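Neues aus dem Pfandtopf

Ihr Lieben, ich muss mich erst mal bedanken! Seit dem letzten Rundbrief ist so viel Pfand bei mir gelandet, dass ich im Flur nur noch seitwärts gehen kann (meine Katze findet's großartig). Nach der Fuhre von gestern stehen wir bei 1.652 Flaschen. Unser Ziel für den Sommer waren 1.000, und ich hatte ehrlich gesagt heimlich mit weniger gerechnet.

Das Geld geht wie besprochen in die Zeltfreizeit im August. Karla Zamudio hat den Platz am Bukov schon reserviert, zwei Nächte, mit Feuerstelle und hoffentlich ohne Wespen. Wer mitfahren will, meldet sich bitte direkt bei ihr, ich verliere Zettel ja gern mal.

Noch eine Bitte: Drückt die Flaschen nicht platt! Der Automat im Markt in der Conlowstraße spuckt alles wieder aus, was verbeult ist oder kein Etikett mehr hat, und dann stehe ich da, hinter mir die Schlange bis zum Käseregal. Deckel dürfen gern drauf bleiben, dann klebt mir auch der Kofferraum nicht so.
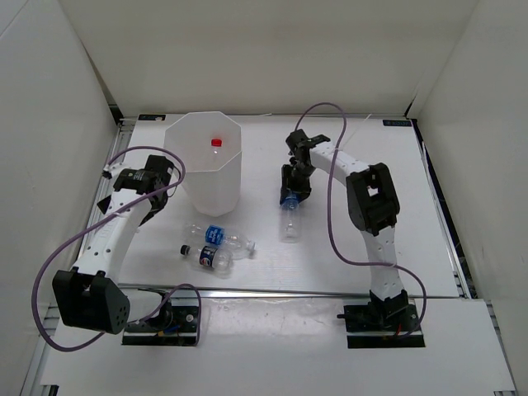
Klare Plastikflaschen, eine davon mit rotem Deckel im weißen Behälter

Nächste Abgabe ist am 18.05.2019, wieder bei mir im Hof. Kaffee gibt's, Kuchen nur, wenn jemand welchen mitbringt. Und falls noch einer einen Anhänger übrig hat: bitte, bitte anrufen!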